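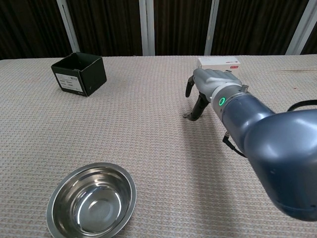

4. Preparar la mesa y ordenar las cajas

Esta sección explica cómo se prepara la mesa de trabajo con el mantel Fustetti y cómo se colocan encima las cajas y el bol antes de empezar a clasificar. Lea primero toda la sección, por favor, y después haga los pasos en el orden indicado.

4.1 Qué necesita

Un mantel Fustetti de tejido gofrado, color beige claro, medida 1740 x 766 mm.
Una caja abierta, sin tapa, para las piezas que se quedan en la mesa.
Una caja cerrada para las piezas que se guardan.
Un bol redondo de acero inoxidable con el borde enrollado.
Un paño seco que no deje pelusa.

El bol puede ser de otra marca. Si usted ya tiene uno en su cocina, sirve igual, siempre que el fondo sea plano y el interior liso.

4.2 Colocar el mantel

1. Retire todo lo que hay en la mesa y pase el paño seco por la superficie.

2. Desdoble el mantel con el lado del relieve hacia arriba. El relieve se reconoce con los dedos: son cuadraditos pequeños, como en un gofre.

3. Ponga el borde largo del mantel en línea con el borde trasero de la mesa. Después estire hacia usted con las dos manos, despacio, y alise desde el centro hacia los lados.

4. Espere unos minutos. Las marcas de los dobleces se bajan bastante con el peso de las cajas, pero si una marca queda alta, alísela otra vez con la mano.

Nota: Si hay una cortina detrás de la mesa, deje 50 mm libres entre la tela y el borde trasero. Así la cortina no arrastra las cajas ligeras cuando alguien la mueve.

Precaución: No planche el mantel encima de la mesa. El relieve se aplasta y no vuelve a salir.

4.3 Colocar las cajas

5. Coloque la caja abierta a la izquierda, hacia el fondo. Gírela para que la etiqueta mire hacia usted. Con la etiqueta delante se puede leer el contenido sin levantar la caja.

6. Coloque la caja cerrada en el borde del fondo, a la derecha, con el lado largo paralelo al borde de la mesa. Toda la base tiene que apoyar en el mantel.

7. Compruebe la distancia entre las dos cajas. Para una mesa de tamaño normal recomendamos 435 mm, medidos de esquina a esquina. En una mesa más pequeña puede ser menos, pero la mano debe pasar entre las dos cajas con comodidad.

8. Mire dentro de la caja abierta antes de llenarla. Si quedan papeles o bolsitas del embalaje, sáquelos ahora.

Nota: Una caja negra se ve muy bien sobre el mantel claro. Una caja blanca se ve menos, sobre todo por la tarde con la luz baja. Si le cuesta distinguir el borde, acérquela un poco hacia el centro.

Precaución: No ponga una caja encima de otra durante la clasificación. El cartón sin tapa no soporta peso en el borde superior y se deforma.

4.4 Colocar el bol

9. Limpie el interior del bol con el paño. En el acero pulido se notan mucho las huellas, entonces es mejor cogerlo por el borde.

10. Póngalo delante, a la izquierda, más cerca de usted que la caja abierta. El bol tiene que estar vacío al empezar.

11. Use el bol solamente para las piezas que todavía no tienen sitio. Cuando termine una tanda, vacíelo y reparta las piezas entre las dos cajas.

Precaución: No arrastre el bol lleno sobre el mantel. Los hilos del relieve se pueden enganchar. Levántelo con las dos manos.

4.5 Etiquetas

Las etiquetas Mugo se pegan en la cara delantera, un poco por encima de la mitad. Escriba primero el contenido y debajo el mes, por ejemplo: botones, enero. Si se equivoca, no arranque la etiqueta, porque el cartón se rompe con ella. Pegue otra nueva encima.

Para las cajas de color oscuro use la etiqueta blanca. La transparente de Temer no se lee bien sobre negro.

4.6 Limpieza y guardado

12. Sacuda el mantel fuera de la casa o sobre una bañera. Las migas y los hilos se quedan dentro del relieve y el paño no los saca todos.

13. Lave el mantel a mano, con agua tibia y poco jabón. Séquelo extendido y enróllelo con el relieve hacia fuera.

14. Lave y seque el bol el mismo día.

15. Guarde las cajas en un lugar seco.

Texto de esta sección: Adhiambo Mabula, Fledelier. Para pedir un mantel de repuesto, indique la medida que figura en el punto 4.1.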